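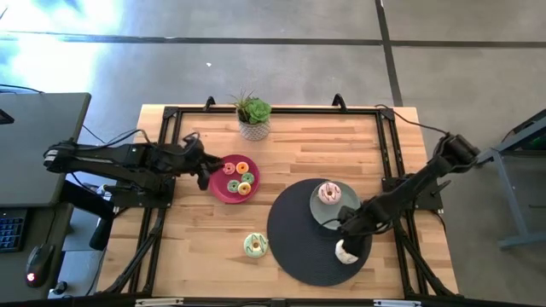 Two-arm table, plates and toy donuts out

We're planning a second bench like ours and I've been handed the budget (lucky me!). The arms are quoted already, but what do people forget? I've got 400 put by for bits and pieces and I've a feeling it won't stretch. Any advice very gratefully received.
Wenche Bakke

Hello Wenche, lovely project! Do price the frame properly, brackets and all. Ours from Jarthorpe came to 471 before a single cable, and I'd only allowed for the rails, silly me. Ask whether they cut to length, too.

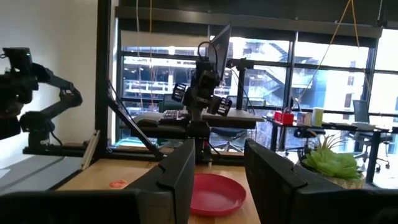 Red plate between the fingers, another arm across the table

Leave yourself room to walk round it as well, desks and chairs creep in terribly. And buy spare fingertips with the arms, as postage on a second order is painful.
Iwona Marciniak

Agree with Iwona. Props are the cheap part, so get soft ones and get doubles.

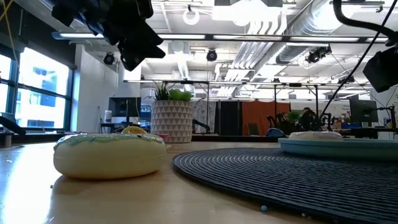 We spent 152 on plates, mats and pretend food in March and haven't needed more, though I'd keep a little back for cable ties and a decent lamp.
Dariusz Zieliński

just get Ekari to quote for the lot
R. Cieślak

Last updated: Thursday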